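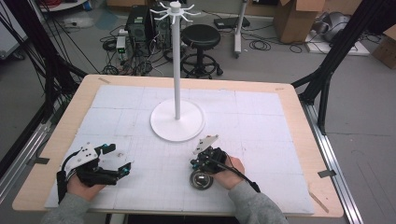
Macarena Insaurralde asked last Friday why we count a slip as a fault when the part never hit the floor. Fair question, so this handout starts there.

Week 4 – grip faults

Slip = the part moves in the jaws after the grip is closed. Doesn't have to drop. A part that has turned in the jaws is in the wrong pose for the next step, and nothing downstream knows it.

Case for today: the Handstead log. 1813 grasps, 79 slips marked. Read the whole log before the lab, not just the marked lines.

What went wrong
– smooth round metal parts, held near the rim. Jaw touches along a thin line, part rotates
– jaw width read fine the whole time. Width sensor can't see rotation!!
– cable pulled tight on long reaches, tugged the gripper sideways. Found this one late, run 218
– operators regripped without logging it, so the real slip count is higher then 79

Terms: slip, drop, regrip, false close (jaws shut, nothing between them). Don't mix up drop and false close, half of you did on the quiz.

Safety: hands stay off the jaws while power is on. Stuck part – stop, power off, then pull it out. Same rule for the hand-held grippers as for the arm. Check cable slack befor every run, both sides.

For next time: pick one slip from the log, sketch the contact points, say which sensor would have caught it. One page. MacLeod notes sec. 4 will help, skip the friction proof.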